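Subject: Re: [wasturthorpe-parents] Kindergarten enrollment packet, health section
From: Noémie Petrenko
Date: March 2024 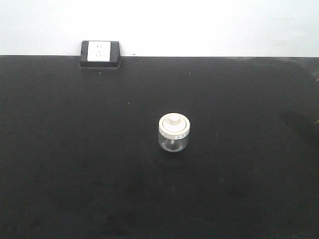

Chantal, I read the packet against last year's version last night. Answers inline.

Chantal MacDonald wrote:
> The new packet wants a full immunization record plus a release so
> the school nurse can call the pediatrician. Is the release required
> to hold the seat? Normand says it was optional for Jaxon.
> Also, does anyone know if page 6 has to be notarized?

The release is optional. The wording is in the second paragraph of the health section, in smaller type than the rest: "may be signed at the parent's discretion." The online form in Dagdag marks the same field with a red star, but it will accept the entry "declined" and let you go on to the next screen. I tested this with my own login.

The immunization record is required. A printout from the doctor's portal is fine as long as it shows the child's full name, date of birth and the date of each dose. A photo of the yellow card was sent back to us – the office wants a PDF.

Page 6 does not need a notary. It needs two signatures if two adults are listed on page 1. Page 7, the proof of address, needs a notary only if you are living in someone else's home and have no lease or utility bill in your name.

Upload limits, for those who got the error last week: 40 pages per file, and the file name can't contain an apostrophe or an accent. The second one took me a while to find, for obvious reasons.

Sreekumar Kurian asked off list about the after-school form. That one is separate and goes to Grillivis, not to the district. They ask for the allergy plan again and will not copy it over from the school file. If your child carries an inhaler, send two copies of the doctor's order, one to each.

I still don't have an answer on whether the vision screening can be done in September, after school starts. The office said to leave the box blank for now.

Noémie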